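Two arms, one board and a great deal of waiting

A robot at the Unden lab in Ferport has spent much of the winter putting blue plastic parts where they belong, a job most people master before they can tie their shoes. The team behind it says the robot is now rather good at it, and has the numbers to prove it.

The method is called Mallet, a name that suggests more force than is involved. Until now, the lab's two-armed machine, Lolia, learned each assembly job from scratch, with a person guiding its arms through the motions 200 times per part. Mallet keeps what was learned on one part and tries it on the next, asking for help only when the robot's own guess about where a part will end up turns out to be poor.

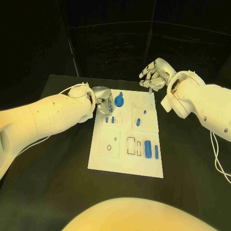

The arms don't match at the ends, which makes life harder. A simple gripper is content to pinch a peg and lower it, while a hand with fingers has opinions about how it would like to hold things. Earlier methods treated the two as separate students. Mallet lets them share notes — what one arm finds out about how a peg tips or sticks is passed to the other, translated into whatever its own fingers can manage.

In the lab's tests, the number of guided runs needed for a new part fell from 200 to 47. Over a final round of 299 attempts, the robot failed 8 times. Five of those were put down to the same short peg, which the paper treats with some restraint as "a difficult geometry".

There are limits, and the authors list them without much fuss. The board must lie flat, the lighting must stay the same, and the robot is slow enough that one reviewer asked whether the video had been paused. Parts in other colours haven't been tried. Neither has anything soft, which rules out most of what a home or a kitchen would ask of it.

The lab plans to release the code in March, along with drawings of the board for anyone who wants to cut their own. Work on the short peg continues.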